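Retiling the back hall, part two

When I left off in January the old sheet flooring was up and I had a bare slab with a crack running from the closet to the back door. The crack is dealt with now. I had Sandamali Matubbar come over and look at it, and she put a straightedge across it in four spots. Both sides were level with each other, so it is a shrinkage crack and the slab has not shifted. She told me to put down a crack isolation membrane and get on with it.

The hall is small. It comes to 69 square feet once you take out the closet, and I kept the closet for a later order because I wanted to see how the tile looked before I committed to running it in there. In hindsight I should have bought it all at once. More on that below.

I went through three tiles before I settled on one. The first was a polished porcelain from Hladun in a pale gray. It looked good in the store and bad on my floor. The hall gets low sun from the door glass in the late afternoon, and every footprint showed. I took a sample home, walked on it with damp shoes, and returned it the next morning.

The second was a 12 by 24 plank from Clasell. I liked the color a lot. The trouble was that the pieces were bowed along the long side. I laid two face to face and could rock one on the other. Some bow is normal in a long tile and there are ways to work with it, mainly by keeping the offset to a third or less so the high middle of one doesn't land next to the low end of another. But the hall is narrow and I wanted a straight stack, and I didn't feel like fighting every piece.

The third, the one I bought, is a matte 12 by 12 from Gindia. The color is called Fladus, which tells you nothing. It is a warm gray with a little brown in it. There is some variation from piece to piece, enough that you should open several boxes and mix them as you go. I did a dry layout of the whole floor and swapped tiles around until I stopped seeing two dark ones side by side.

Layout took me most of a day. The walls are out of parallel by three eighths of an inch over the length of the hall, so I had to choose which wall to follow. I snapped a center line off the door threshold and split the difference. The cuts along the closet side taper slightly. With the baseboard on, I can't see it, and I know where to look.
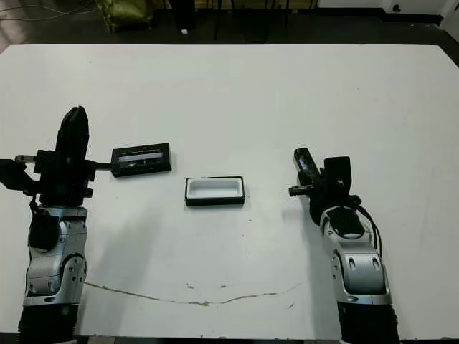 Two robot arms over a white tabletop.

For the membrane I rolled on two coats, letting the first one dry through before starting the second. The can gives a range of times and I went with the long end, because the hall stays cool and air doesn't move through it much. The second coat goes on at a right angle to the first. I ran it over the whole floor and not only the crack. It used up most of the can, and I would rather have it on the floor than in the garage.

For mortar I used a polymer modified thinset in gray with a half inch square notch trowel. That is on the big side for a 12 inch tile, but the slab has a shallow dip in front of the closet and I wanted some room to work. I back buttered every piece. I also pulled up a tile every couple of rows to check the coverage. The first one I pulled had bare corners. My mix was too stiff. I added a little water, remixed, and the next one I pulled was covered right to the edges.

A few things on trowel technique, as I got two emails about it last time. Comb all the ridges in the same direction. Set the tile down and push it back and forth across the ridges, so they fall over and the air gets out. Swirls look nice and trap air. I did swirls on my first bathroom years ago and three tiles in there sound hollow to this day.

I used clip and wedge levelers with a sixteenth inch joint. They do help, though they won't fix a bad bed of mortar. Take the wedges up the next day by kicking them along the joint, never across it. I chipped one corner doing it wrong. It is next to the door and the mat covers it.

Setting took two evenings, starting after dinner both times. I worked from the kitchen end toward the back door so I could get out. Inès Besnard ran the saw in the driveway while there was light and cut all the pieces along the closet side, including the notch around the door casing, which came out better than mine would have. We undercut the casing with a handsaw laid flat on a scrap of tile. It takes five minutes and saves you from trying to cut tile to a molding profile.

Now the money. The tile, the membrane, the thinset and the grout were all bought locally. The tile was $8 a square foot. The levelers and a new blade for the saw came to $111 together, and the blade was most of that. I could have used the old blade, but it was chipping the glaze on the cut edge and I didn't want to sand every piece.

I bought 10 percent extra and came out with five whole tiles left over. Those are in the closet, flat, in the original box with the lot number showing. This is where I get back to the closet order. When I called the store to ask for enough to finish in there, the lot had changed. They brought a tile from the new lot up to the counter for me and it is a shade pinker than mine. In a closet with the door shut it would be fine. With the door open the line would be right at the threshold. I am thinking about a metal transition strip at that spot, or putting down something different on purpose.

Grout goes in next. I have two test boards drying, one in a gray close to the tile and one a couple of shades darker. The dark one hides more and it also makes the grid stand out, and in a narrow hall I am not sure I want that. Both are unsanded, to suit the tight joint. I'll look at them in daylight before I pick.

Still on the list after the grout: baseboards, a new threshold at the back door, and planing roughly 29 inches off the length of this list of excuses for not hanging the closet door. The door does need trimming at the bottom. The new floor is higher than the old one and it drags.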